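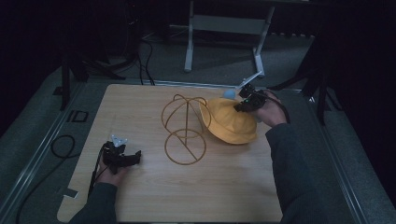

A yellow bucket hat and a wire hat stand on the work board, with a hand-held gripper in each hand.

Filtosano opens orders for Stinel hand-held gripper kit

15 October 2024
By Filtosano Media Office
209 shares | 2 comments

Filtosano has opened orders for Stinel, a kit of paired hand-held grippers for recording everyday handling tasks. The kit is sold to research labs, universities and companies that train robot arms, and will ship to customers in Australia and New Zealand from January.

Stinel lets a person carry out a task with a gripper in each hand while the movement of both grippers is recorded. The recordings can then be used to train a two-armed robot. No robot is needed on site during recording, so a team can collect its data in a workshop, a shop floor or a spare office and keep its arms free for testing.

The kit is aimed at work with soft and awkward objects. Clothing, bags, hats and wire goods have been slow to move into automated handling, as they sag, tip over or catch on the fingers. Filtosano developed Stinel with these items in mind after requests from clothing distributors that wanted to automate part of their packing and display work.

Each kit contains a left and a right gripper, cables, a recording unit, a spare set of fingertips and a carry case. The grippers are wired to the recording unit, which stores both hands on one shared clock. Filtosano chose a wired connection over wireless for the first release. The company says this keeps the timing of the two hands in step and does away with batteries in the grippers, at the cost of some cable to manage around the operator's wrists.

The fingertips can be changed without tools. A soft set is supplied for fabric and a firm set for rods, handles and boxed goods.

Recording software is included in the price. Operators can mark the start and end of each attempt, add a note and discard a poor take before it reaches the main store. Files are saved in an open format and remain the property of the customer – nothing is sent to Filtosano unless the customer asks for support.

The kit was trialled by Du Plessis, a warehouse fit-out firm, on 19 handling tasks that included placing hats on stands, folding aprons and hanging belts. Its operators recorded nearly 800 attempts during the trial. Feedback led to a smaller grip for the right-hand unit and a longer cable on both sides. Du Plessis has since ordered further kits for its own training room.

Zilteck will handle sales, repairs and operator training in Australia and New Zealand. Training runs for two days and covers set-up, calibration, good recording habits and basic care of the fingertips. It can be held at the customer's premises or at Zilteck's centre.

Stinel can be ordered as a single kit or as part of a yearly service plan, which adds replacement fingertips, software updates and a loan kit during repairs. Pricing is available on request from Zilteck.

Labs that would like to see the kit before ordering can book a demonstration through the Zilteck sales desk. Bookings are open now.

About Filtosano
Filtosano designs and builds data recording equipment for robotics. Its products are used in research, logistics and light manufacturing.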